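Shop-floor robots and small chores

Machine tending is the trade name for the fetch-and-carry jobs that sit between the clever steps in a workshop: lifting a part off a rack, setting it in a fixture, putting it back again. I've been writing up this corner of automation for years (it's my favourite!), and the question I get most is whether machines can do it yet. Mostly yes, if somebody bolts everything down first.

The work is usually rehearsed in simulation before anyone buys so much as a bracket. Angus MacRitchie, who planned cells at Steltley, ran one plate-handling job 161 times on screen and told me he'd have happily done it 161 more.

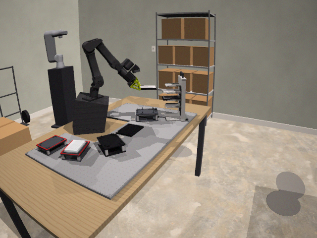
Thin flat parts are the fussy ones. A slotted rack gives an arm very little room for error, and a plate that goes in a touch crooked will jam, where you or I would just give it a jiggle. Bolleo's first cell needed 70 seconds a plate, and a bored apprentice could beat that with a cup of tea in one hand.

Household chores are further off again. A kitchen cupboard has no mounting holes and the plates never go back in the same spot, so the tricks that work at Steltley don't travel well. Alun Probert's trial at Morrison got a dish rack emptied in just over 4 minutes, on a good day, with the cutlery left behind.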